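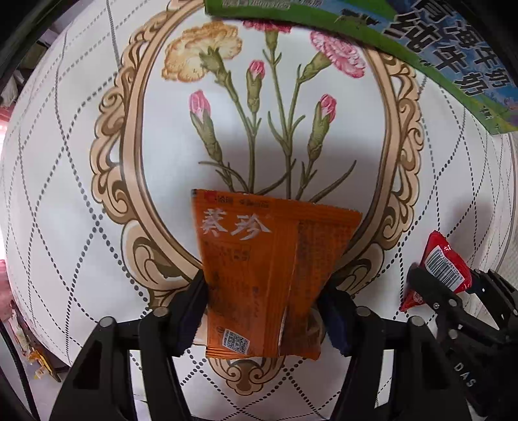 Kieran Costello to take lead role in touring production of Balluvano

Wed 27 April

Dratilton Productions has confirmed that Kieran Costello will join the touring company of the musical Balluvano in the role of the Harbourmaster. He replaces Ulises Puma, who has played the part since the tour opened in January and whose contract ends with the current engagement at the Lemier Theatre.

Costello will give his first performance at the Obeidat Playhouse, where the production is booked for four weeks. He is contracted for the remainder of the tour, which comprises 76 performances. The role will be covered at certain midweek matinees by the existing first understudy, and dates for these will be listed at each venue's box office.

The Harbourmaster is a baritone role with two solo numbers and a part in the closing ensemble. The second-act solo has been transposed down a tone for the new casting, and the orchestral parts have been reissued accordingly. No other changes have been made to the score. The running time is unchanged, including one interval.

Costello trained as a singer before moving into musical theatre. He was previously a member of the Balluvano workshop company, in which he sang the smaller part of the Pilot. Rehearsals with the resident director have begun and will continue alongside performances at the Lemier Theatre. A full technical rehearsal will be held on the Obeidat stage before the first public performance.

Kieran Costello said: "I know the score from the workshop, but the part has been rewritten a good deal. Most of my time so far has gone on the second act."

Ulises Puma said: "I have enjoyed the run and the company. The part is in good hands."

The rest of the principal cast remains in place. The company consists of 17 performers, accompanied by a live band positioned on the upper level of the set. The set has been adapted for the Obeidat Playhouse, which has a shallower stage than earlier venues on the tour. The revolve will not be used there, and the storm sequence has been restaged with the lighting plot revised to suit.

Tickets already purchased remain valid. Ticket holders who booked for the Obeidat engagement before this announcement do not need to contact the theatre. Exchanges are subject to the venue's normal terms, and the appearance of any particular performer cannot be guaranteed.

Captioned and audio-described performances will go ahead on the dates already advertised. A touch tour of the set will be held before the audio-described performance. Places are free but must be booked in advance through the access line.

Notes to editors

Production photographs featuring the new cast will be issued after the first performance. Photographs showing Ulises Puma in the role should not be used to illustrate listings for the Obeidat Playhouse or later venues.

Interview requests and applications for review tickets should be sent to the Dratilton press office. Review tickets are limited to two per publication.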